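Hi all – a quick update on the Nollatholm front office, so you know where your grant has gone. We've spent 3,811 so far and have 388 left, and I'm pretty happy with how far it stretched!

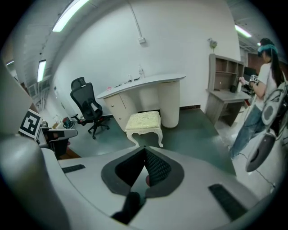
Ziltendale, April 6, 2020

The white desk with the curved top is staying in the middle of the room, with the mesh-back chair to its left. I know the cream stool with the carved legs was a gamble, but I love it there. The gray shelf unit is against the wall and its cubbies still need labels. Staneck quoted us for 5 lamps – I'd like to take 3 and save the rest for Popescu's invoice, if that's okay with you.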